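Thevar issue 3, continuity notes. Thread.

Page 30 puts Captain Araya aboard the Dredutberg before the hull breach. Issue 2 had her on Nisamside at that hour.

The transit log on page 67 gives departure code 839. That matches the Nisamside dock, so the log is the later source and I follow it.

Letters credit: Kiros Kassa.

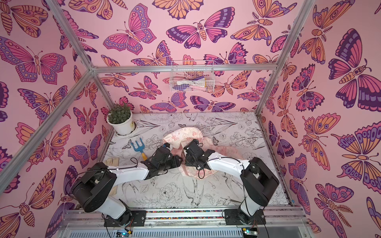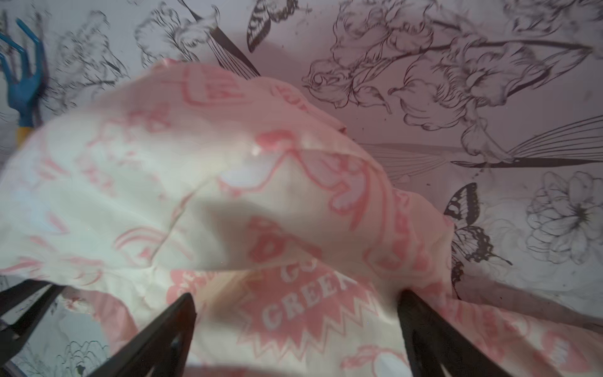

Does the reprint fix the page 30 caption?

The caption is unchanged; only the log lettering was redrawn.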